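Clellport has been replacing its lead service lines for three years, one street at a time. The town's water superintendent talked with us on a Friday morning at the Moncrieff Road pumping station.

"We have 17 streets left," she said. "Most of those are in the old part of town, where the records are poor. You dig and you find out."

The state pays for the pipe up to the meter. Past the meter, the cost falls to the homeowner, and that is where work tends to stall. She would like the town to cover both halves. "If you only swap one side, you can shake lead loose from the other," she said. "I don't like leaving a job that way."
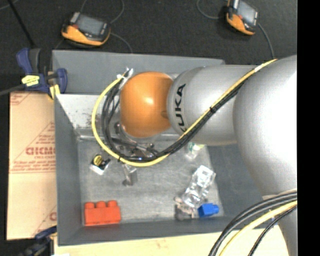 Homeowners on Clonach Street have been asking why their tap water ran brown in September, and one of them told the town council that a letter through the door would have saved a lot of worry. The superintendent agreed. Crews had flushed the main at 9 p.m. without enough notice, she said, and notices now go out 7 days ahead.

She was careful about promises. Testing continues at the schools first, then at the homes with small children. Filters are free at the town office for anyone on the list.

"Run the cold tap for a few minutes in the morning," she said. "And don't cook with water from the hot side."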